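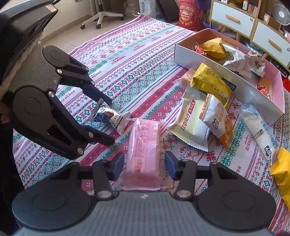
Figura 4.1. Mantel estampado con motivos geométricos en bandas diagonales.

CAPÍTULO 4
El estampado textil

4.1 Tejer un dibujo o imprimirlo

Un dibujo puede llegar a una tela por dos caminos. En el primero se forma durante el tejido, cruzando hilos de distinto color; es el caso del jacquard y de muchas telas de telar manual. En el segundo, la tela se teje lisa y el color se aplica después sobre la superficie. A este segundo procedimiento lo llamamos estampado y a él se dedica el capítulo.

La distinción no siempre se aprecia a simple vista. Los zigzags, los rombos y las franjas finas nacieron en buena parte de las limitaciones del telar, donde la línea curva resulta difícil. La imprenta textil no tiene esa limitación, pero ha seguido copiando esos motivos. También reproduce palabras, como el «HANDMADE» que se repite entre las bandas de la figura 4.1. Un rótulo impreso forma parte del diseño y no informa por sí solo del modo de fabricación.

4.2 El rapport

Se llama rapport a la unidad mínima de dibujo que, repetida, cubre toda la tela. En el estampado con cilindro, su altura depende del perímetro de este. Un rapport de 28 cm cabe tres veces enteras en un metro de tela y deja un sobrante que hay que prever al cortar.

Cuando las bandas van en diagonal, los bordes de cada unidad deben coincidir tanto en vertical como en horizontal. Un desajuste de 2 mm basta para que la línea aparezca quebrada.

Actividades

1. Busca en casa una tela estampada y localiza su rapport. Mide el ancho y el alto.
2. Calcula cuántas repeticiones completas de 28 cm caben en una pieza de 942 cm.
3. Compara el derecho y el revés de la tela. ¿Se ve el color con la misma intensidad?

4.3 Estampado por bloques

El procedimiento más antiguo utiliza un bloque de madera tallado en relieve, uno por cada color.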